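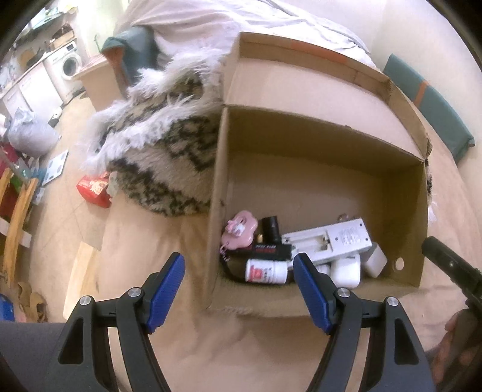 *A shared small-items box. The long white device is lying back up, with a rectangular recess open.*

# Against the miscellaneous box

Most advice on household storage treats the mixed box as an intermediate state. Items go in, and at some later date they are sorted and moved to a proper location. My position is that the later date is rarely scheduled, so the mixed box should be judged as permanent storage. Judged that way, it performs badly.

Consider the usual population. A white bottle on its side, a short black cylinder, a flat black package, a pink flower-shaped thing with a beaded chain. These have different shapes, different rates of use and different consequences if lost. The only property they share is size: each was too small to justify a place of its own. Size is a poor sorting key. When I look for an object I know what it is for, and I seldom know its volume.

The second problem is geometry. A deep carton with a small load doesn't distribute that load. Items collect at one side and stack, while the rest of the floor does nothing. Retrieval then means lifting the top layer to see the layer below, and each lift changes the arrangement. Whatever was learned on the last search is lost. A shallow tray with the same floor area holds the same items in one layer, and one look is enough.

The third problem is separation of parts. A device with an open recess in the back needs its cover, and very likely its batteries, kept with it. In a mixed box the cover migrates. It is flat, it slides under other things, and by the time it surfaces it no longer resembles part of anything. I have thrown out at least 2 covers this way and later bought replacements at a price out of proportion to the plastic involved.

Atif Tarar argued the other side in the Radebe newsletter in February. His case is that sorting costs time on every deposit, while searching costs time only on the occasional retrieval, so a household that seldom retrieves should not sort. The arithmetic is sound for items that are never needed again. Those items, however, should not be in the box at all. For the remainder he undercounts the cost of a failed search, which commonly ends in buying a duplicate. The duplicate goes in the box too.

I don't propose the full Nukley method, with its printed index and numbered compartments. I tried it in the Driltham apartment and the index was out of date within 15 days. A smaller rule has lasted longer:

- Use a container no deeper than the tallest item in it.
- Keep anything with a removable part in a clear bag with that part.
- Store bottles upright, label out.
- Give keepsakes and charms a separate container, even a very small one.

The last point meets the most resistance. People like finding a charm while looking for something else. I accept that this has value, but it doesn't help the search, and a beaded chain will catch on whatever is next to it.

Cardboard is acceptable for all of this. A sturdy carton cut down to a low wall works as well as a purchased tray, and the lid can be kept as a second one. Mine has been on the hall shelf since February, and the only item still without a category is a spare key to the Gumberg storage unit.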